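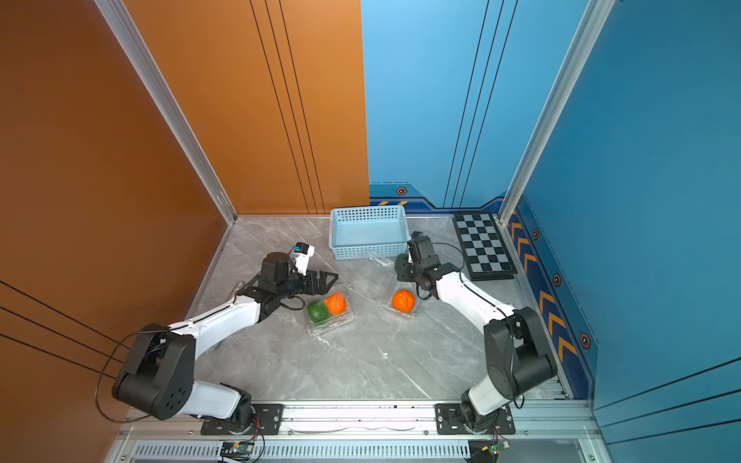

*The two arms at the Clendside bench, sorting colored balls into clear clamshell containers.*

# Come help us teach two arms to share a table

The Clendside Student Robotics Project is looking for new members for the coming term, and we would love to hear from you, whether you have been taking apart your parents' radios since you were six or have never held a hex key in your life. We mean that second part. Several of the people who now keep our bench running came to us from nursing, music and geography, and one of them signed up because it was raining and our door was open.

We work with a pair of small arms that stand side by side on one rail, each with its own gripper and its own wrist camera. The current task is called Vodirine (it was the name of a cat, it stuck) and it sounds very simple when you say it out loud: put the green and orange balls into the plastic containers, the right ones in the right places, with both arms working at once and neither one getting in the other's way. We have been at it since February and we are still finding new ways for a ball to end up on the floor, so please don't imagine that all the interesting work has been done already!

## What you would be doing

New members spend the first few weeks at the bench with somebody who knows it well. You'll learn to guide the arms by hand through a task, over and over, until you have a feel for how they move. After that it depends on what you like:

- **Operating.** Running practice rounds, resetting the table between them and keeping the log. We have 2417 rounds written up so far, and the log is a good deal more readable than it used to be.
- **Software.** Mostly Python. There is a training script that badly needs a kind and patient person.
- **Bench and wiring.** Cables, camera mounts, gripper fingers, and the never-ending search for the small screwdriver.
- **Writing and outreach.** We show our work to school groups and at the spring open house, and we need people who can explain it to a ten-year-old without losing either the ten-year-old or the point.

You can move between these as much as you like, and most people do.

## The Cekov Cup

Part of the year leads up to the Cekov Cup, a friendly two-arm contest between student teams. There is a timed sorting round and a surprise round, and a prize of $2000 toward parts for the winning team. Last year we came away with 355 points, good enough for fourth, and a very long list of things to fix – the list is taped up in the lab and you are welcome to pick something off it on your first day. Going to the contest is entirely optional.

## Who can apply

Any enrolled student, in any year and any subject. You should be able to give us two evenings a week, more or less, though we all have exams and we understand about exams. There is no fee, and we have safety glasses to lend. If you need a step stool, a chair at the bench, a quieter session or anything else to make the work comfortable, tell us and we'll set it up.

We have room for nearly 40 members in all, counting those who are coming back, so some people may go on a waiting list. Please apply anyway. Places do open up during the term.

## How to apply

Write us a short note, half a page at most, with your name, what you study, which of the jobs above you'd like to try first, and something you once made or mended (a bookshelf, a cake, a bicycle, it's all fine). Leave it in the project mailbox outside the Bukhari Workshop, or hand it to Abrehet Sisay, our lab coordinator, who is there most afternoons and is happy to show you the arms while you're at it.

Notes are read as they come in, and everyone gets an answer.

Posted 4 April 2019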